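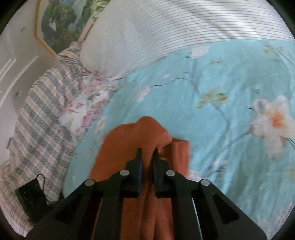
A towel held in the gripper over the bed.

Towel handling rules: your questions

Which version of the Drovenik house rules is this?
The one dated Oct 16, 2021. Riku Ebihara rewrote the grip section in May and it reads so much better now!

How should I grip a towel?
Pinch the cloth between the fingertips and let the rest hang. Please don't wrap it around the arms.

How long do I hold still before a fold?
2 seconds. Longer is fine, and slow is lovely.

Does bedding with a pattern count?
Yes, please! Flowers, stripes, checks, bring them all. We have more than 100 home sessions on file and want many more.

What if I drop it?
Keep going, pick it up again and mark the try as a drop. Drops are great to have.

When do I wipe the fingertips?
Every 10 tries, with a dry cloth.

Where do I send questions?
The Giltcombe desk, room 736.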